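Randside Diesel Wagon Club
Questions We Get About Buying and Keeping an Older Wagon

Welcome, and thank you for stopping in! These are the questions that land in our inbox most often, and we've tried to answer them the way we would if you were leaning on a fender in the parking lot with us. Get a cup of coffee, some of the answers ramble.

I've never owned a car older than I am. Is a thirty-year-old wagon a silly first project?

Not silly at all. A good many of our members came in exactly that way, usually after a relative passed a car along or a listing looked too good to leave alone. Older wagons are roomy under the hood, the fasteners are big enough to see, and most jobs can be done with hand tools in a driveway. What you do need is patience and a second way to get to work while you wait on parts.

What should I look at first when I go to see one?

Rust, rust, and then rust again. Lift the carpet in the cargo area and look down into the spare tire well. Push (gently!) on the metal under the rear side windows and around the jack points. An engine can be swapped over a long weekend with a couple of friends, but a rotten floor will eat your whole winter and your vacation money too. After that, look at the seat springs, the window switches, and the tailgate struts, which are pricier than you'd think.

Does a high odometer reading matter?

Less than the stack of receipts in the glove box. One of our club cars shows 138 thousand miles and has been nothing but trouble, poor thing, while a wagon that came to us from Brikent had plenty more and a folder of service slips as thick as a phone book. We'd take the folder every time.

Will it start in cold weather?

If the glow plugs and the battery are healthy, yes. Wait for the dash light to go out before you turn the key all the way, and if the morning is bitter, cycle it twice. A block heater is a kind thing to give an old diesel if you live anywhere with real winters. Plug it in when you go to bed, or put it on a timer for 4 a.m. and let it do its work while you sleep.

How often do I change the fuel filters?

Our wagons have 2 of them, a little clear one in the line and a bigger spin-on farther along. We change both every fall, before the cold sets in, and keep a spare pair under the passenger seat. If the car has been sitting a long while, change them right after you buy it and then again after the first 500 miles, as old tanks let go of all sorts of gunk once the fuel starts moving.
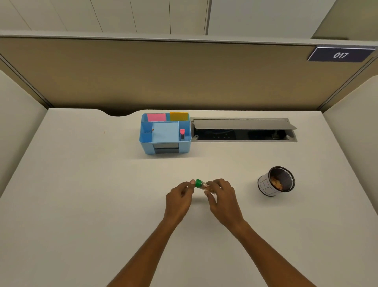 Nanna Thorlacius wrote in to add that she'd change them a third time on any car that sat for years, and that she went through four sets on her Flikier before it would pull up a long hill without stumbling. She also says to fill the new spin-on filter with clean fuel before you put it on, and we heartily agree. It saves an awful lot of cranking.

Can I still find trim pieces?

Some of them. Door seals and lamp lenses turn up new now and then. Wood veneer and the little cargo cover clips are another story, and you'll be hunting for those at swap meets with the rest of us. Try the Yeon breakers' list first, and ask for the seller's own photos before you send any money.

What does the club charge for a sump guard?

The group order last June came out at 602 dollars for a set of four, shipping included, split between the members who wanted one. We'll run another when enough people ask, so do write in if you'd like to be on the list!

Do I need a wagon to join?

Heavens, no. We have sedan people, a few coupe people, and one gentleman with a tractor. Come along to a Saturday-style breakfast meet, park wherever there's room, and someone will be over to look at your engine before you've got your seat belt off.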